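Day one of trying to buy two robot arms with other people's money. I run the equipment budget for a small uniform cleaning and rental outfit in Trorberg. A thread, for anyone who thinks the hard part is the robot.

The hard part is the spreadsheet. Row one: arms. Everyone has a number for the arms. The sales guy has it, his brochure has it, my boss had it before I finished my coffee.

Row two is grippers. You'd think a robot arm comes with a hand. It does not. It comes with a flange and good wishes.

Row three is fingers for the grippers. Yes, separate. Meinecke quoted us $160 a pair and listed them under "consumables," like printer paper. I put in for 12 pairs and got a phone call from upstairs asking how many hands we think it has.

Row four: the thing it works on. We looked at real worktables. $2957 for the one with the adjustable legs. I have eaten at that table's cousin in a cafeteria and it was fine, but it was not $2957 fine.

So the table is parked until September. If somebody in Uva is closing a workshop and has a sturdy bench going, my messages are open.

Now, rent or buy. Clorov will lease you the whole setup by the month, and the monthly price looks very friendly until you find the page with delivery, pickup, training, and a "site readiness visit." I assume a man comes and looks at our outlets.

Buying means we own it when it breaks. Leasing means we wait for someone else to own it when it breaks. I've made a column for each and they both come out a color I don't like.

Edeltraud Sauerland, who signs things, asked me for one sentence on what it will do for us. I wrote "handle sports uniforms." She wrote back "handle how." Fair.

Because handling is about five jobs in a coat. Find the shorts. Find the edge of the shorts. Pick it up by the edge and by nothing else. Spread it. Then fold, and please don't ask me about fold yet, fold is on tab three.

Team kit is the whole reason we're in this. Stretchy knit, stripes, trim, big letters. A bath towel has four corners and behaves like it. A pair of shorts has openings in places that are no help to anyone.

The work, for those who asked what I keep going on about:
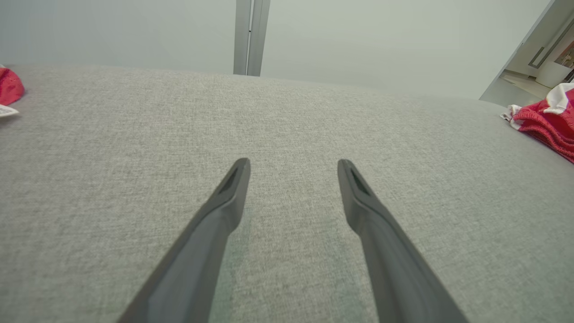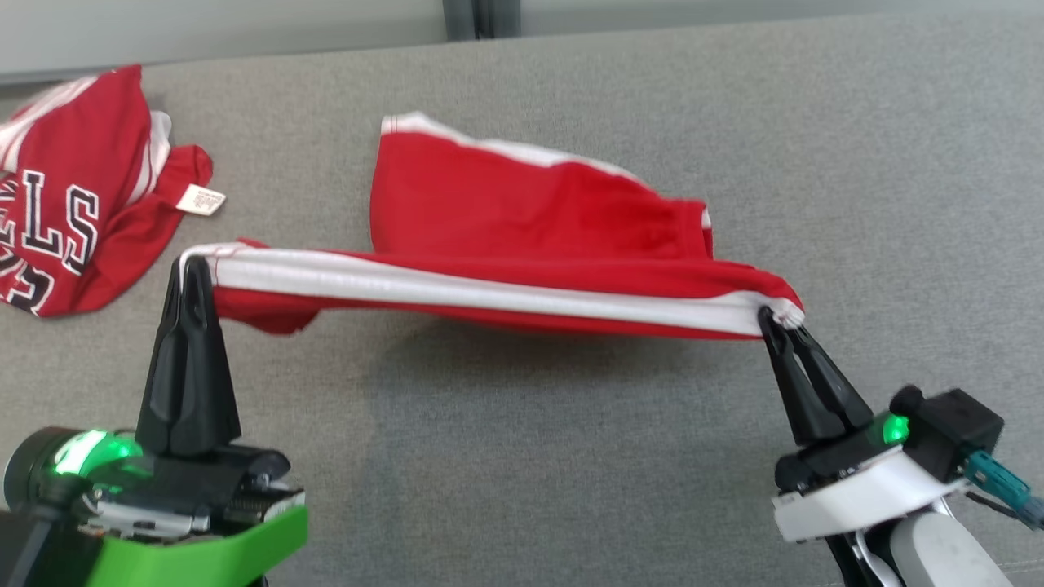

Anyway, tab two. Spares. My rule from the old pressing machines is 20 percent of the purchase price set aside for parts in the first year, and I'm keeping it. Upstairs would like a smaller rule.

Also on tab two: cables, a second stop button, somewhere to put the whole thing at night, and somebody's hours. The hours are bigger than the rest of the tab put together. They weren't in the brochure either.

Two people have now asked if we could just get one arm and save half. You can try it at home. Put one hand in your pocket and hold a pair of gym shorts out flat.

Current plan: lease for one season, buy our own fingers, skip the fancy table, decide on buying after that. Edeltraud has the sheet. She has opened it twice and commented once, on the font.

If you've leased from anybody and got a straight answer on who pays for return freight, tell me. I have a blank cell and it's row 31.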